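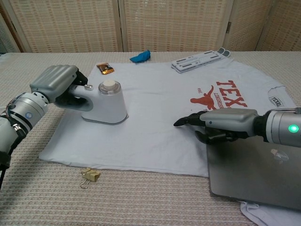

9 April 2020. Shrinkage and print trial, second wash. The Sullis detergent went in at 40 degrees, normal spin, with no softener. I want to know whether the cotton jersey keeps pulling in after the first cycle or settles. Large front prints are the awkward ones, and a pale shirt with red lettering and a longhorn steer across it, like the TEX one, has small type under the big letters that will show any puckering first. Press from the inside or steam only; no iron plate on the ink.

Length from shoulder point to hem is down 10 mm on the control after two washes. Width has hardly moved. Murray Pelletier thinks the knit was stretched on the roll before cutting and is just going back to where it wants to be. Could be. Annelies De Graaf has the mill sheet for the Granberg cloth, weight given as 147 g per square metre, and will look up what relaxation they allow.

Side seams: slight twist towards the front on the control, 2 degrees at the hem. Did not see this after wash one, but I measured that on the hanger and it should have been flat. Redo flat from now on.

Dye transfer strip from the red ink swatch came out clean. Tanner Hiebert wants the same strip run hotter before we sign off the ink for the July order. Agreed, but on offcuts.

To do: mark the next control with thread, as the pen has nearly gone. Ask Jocelyn Beaudoin for the long steel rule back. Third wash tomorrow, same load weight.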